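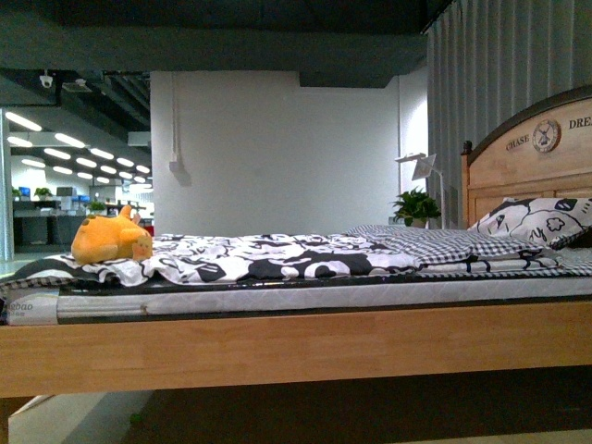 January 22, 2024. Budget notes, second arm.

Irena wants the request in before June so we get the Bosevik price. I'm still not sold. The quote is 1,821 for the wrist camera and finger set alone, and the finger set is the same one we already have. Leszek says spares are spares. Fine, but then call it spares and don't put it under "capability upgrade."

Nusska's rep told Lingyun their mobile base handles "any home layout." Asked for the minimum height it can pick from. No answer yet. Asked again this morning.
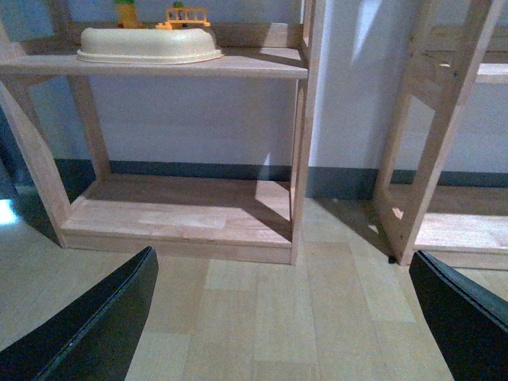 Reach is what I'd spend money on, if we spend any. The Longo sheet gives a work envelope measured from a bench, with no furniture in the way. Our pine shelves have a bottom board just above the floor and another board over it, so the wrist has to come in low and level between the two, with the posts to miss as well. Nothing on the sheet says it can. I want a demo on that lower board before anyone signs.

Mohsin's counter: 401 for a longer mounting plate and keep the arm we've got. Cheap enough to try. Doubt it fixes the wrist angle.

To do: Alfie to measure shelf clearance. Me to chase Nusska. Irena to find out if the Bosevik price is really a discount.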